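Dye notebook, Dradatmont workshop, March

Vat day! Started at 7 a.m. with the fructose vat that Mererid Wogan and I set last night, and when I lifted the lid there was a proper coppery skin on top and a fat flower of dark blue bubbles in the middle. I have been chasing a flower like that all winter. The liquid underneath was a clear yellow-green, like weak olive oil, and it smelled sweetish, a bit like a barn. No rotten smell at all.

Recipe as set: Salameh indigo, ground wet with pebbles in a jar until it stopped feeling gritty between the fingers, then pickling lime, then fructose, hot water last. Total weight of dry ingredients 329 g. Mererid wants to try mashed overripe pears in place of the fructose next time and I am all for it. 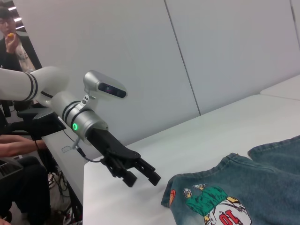
Linen and cotton skeins

Two skeins of each, scoured yesterday and left to soak overnight in plain water. Squeeze them out well before they go in, every drop of air you carry down costs you reduction. First dip was short, just to see. They came up the color of a new lime leaf and then the blue ran in from the outside edges while we stood there grinning at it. I don't care how many times I see that, it's still the best thing in the building.

Second dip 30 minutes, third the same. Airing between dips on the rack by the back door, turning the skeins so the ties don't leave pale rings. (They left pale rings anyway on one of the linens. Ties looser next time, figure-eight, wool scrap.)

The cotton took faster than the linen and came out a warmer blue. The linen is cooler, nearly gray in daylight, and I think it's the prettier of the two. Dilwyn Landeg disagrees and has claimed the cotton for his warp.

Vat was tired after the third round, the yellow gone muddy. Stirred, gave it a spoon of lime, lid on.

Old denim for overdyeing

Next up, once the vat has rested. I love what wear does to indigo: the dye sits on the outside of the yarn and never gets all the way to the core, so every rub takes a little off and the white starts to show. Worn patches should drink up new color faster than the rest.
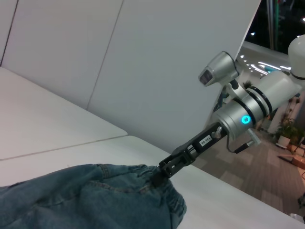
Stitching is the part I'm unsure of. Polyester thread won't take the dye and will stay whatever color it is now, and cotton thread will go blue and disappear into the seam. Check with a burn test on a loose end before anything goes in. Elastic too: the lime is hard on it, so short dips and a long vinegar rinse for anything with a stretch waist.

Zikow paper says pH 10 to 10.5 for cotton. Our strips read 11 this morning, which suits the cotton fine but I'd let it drift down before putting Dilwyn's silk anywhere near it.
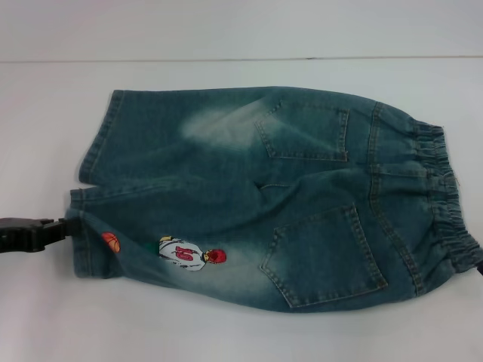 Samples to cut from the first batch: one unwashed, one washed in soap, one taped in the south window with half of it under card. Mererid is also going to rub one on white muslin for crocking and staple the muslin in here.

4 p.m. Flower is back! Smaller, but blue and shiny. Temperature had dropped so I wrapped the bucket in the old quilt.

To get: more lime, Flulora soap, pH strips, wide-mouth funnel. Ask Mererid where the long tongs went.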